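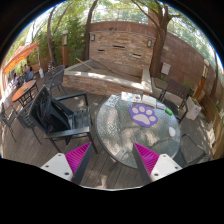
How to Get a Patio Glass Tabletop Clean (and Keep It That Way)

I used to hit my glass patio table with window spray once a summer, call it good, and then wonder why it looked worse by dinnertime. If your glass has any texture to it, the ripples and dimples hold on to pollen and sunscreen and whatever dripped off the burgers, and a paper towel just skates right over the top of all that. So here's what I do now, usually in May before people start coming over.

What you'll need

A bucket of warm water
A squirt of dish soap
A soft brush (an old vegetable brush is perfect)
White vinegar
An old toothbrush
Two microfiber cloths, one for washing and one that stays dry

Step 1. Clear it off and wait for shade

Everything comes off, even the stuff you think you can work around. Then wait until the sun has moved. I go out at 7 in the evening, when our deck is finally shady. Soap dries on warm glass faster than you can rinse it, and cold hose water on hot glass is asking for a crack.

Step 2. Rinse before you touch it

Grit scratches! Run the hose gently over the whole top and let it carry the sand and dirt off before any brush gets near it.

Step 3. Scrub in small circles

Dip the brush, start in the middle and work out to the rim. Textured glass needs circles, because straight strokes miss one side of every little bump. Let the suds sit for 3 minutes on anything sticky, but don't let them dry.

Step 4. Do the rim

If your table has a metal rim, there's a gap where it meets the glass, and it's disgusting in there. Toothbrush, soapy water, all the way around. My neighbor Aurelio Gallegos runs a wooden skewer through his first, which works great if you go easy and don't pry at the glass.

Step 5. Vinegar for the white spots

Those chalky dots are hard water. Mix equal parts vinegar and water, wipe it on, give it a few minutes, and rinse really well (vinegar isn't kind to some metal finishes, so don't let it puddle along the edge). Stubborn spots get a second round. Please skip the steel wool.

Step 6. Dry it right away

Use the dry cloth and flip it when it gets damp. The whole job takes me 20 minutes, including the part where I go looking for the toothbrush.

In between, I wipe ours down with plain water after we eat outside. Tree sap is a different headache. Rubbing alcohol on a cotton ball gets it off glass, just keep it away from painted parts and rinse afterward.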